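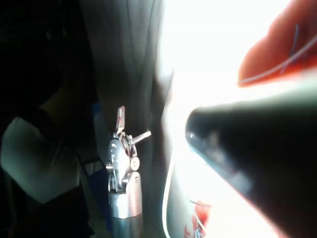
Figure 15.1 Jaw mechanism of a metal gripper, with its plates and joints.

Chapter 15
When Partners Own Each Other

3 shares | 20 comments

In the previous chapter we studied the full merger, in which two companies become one. Many large manufacturers choose a weaker link. Each company buys a part of the other, and both keep their own name, their own board and their own place on the stock exchange. We call this arrangement a cross-shareholding.

Let us take the case of Brustham and Darstead, two makers of trucks. Brustham owned 20 percent of Darstead, and Darstead owned 15 percent of Brustham. The two firms had agreed to design engines together and to buy steel together. In the first years the managers spoke very well of the agreement. The savings on purchasing were easy to measure, and the annual reports of both companies gave them much space.

The difficulty came with the question of control. The shares of Brustham in Darstead carried votes, but the shares of Darstead in Brustham did not carry any. When Brustham wanted to close an engine plant in the town of Sosis, where 1558 people were employed, Darstead could object only in meetings of the joint office. It could not vote against the plan as an owner. The economist Efren Lumbao, who studied the minutes of these meetings, wrote that "the smaller partner had paid for a chair, but it was a chair in the corridor."

The outside investors had a different complaint. A part of the value of each company was only the value of the other one. If the price of Brustham fell, the price of Darstead was also pulled down, even in a year when Darstead sold its trucks well. The money was fixed in these shares for nearly 15 years, and during this time the parts supplier Kongkaew was offered for sale and both partners said they had no cash to buy it.

In this chapter we first explain how to calculate the value of a company when a part of it is owned by its partner. After this, we look at voting rights, and at the role of a government which holds shares in one of the two firms. The last section discusses how such a link can be ended, and who normally pays the cost. The reader should be familiar with the balance sheet in Chapter 3 before going to Section 15.1.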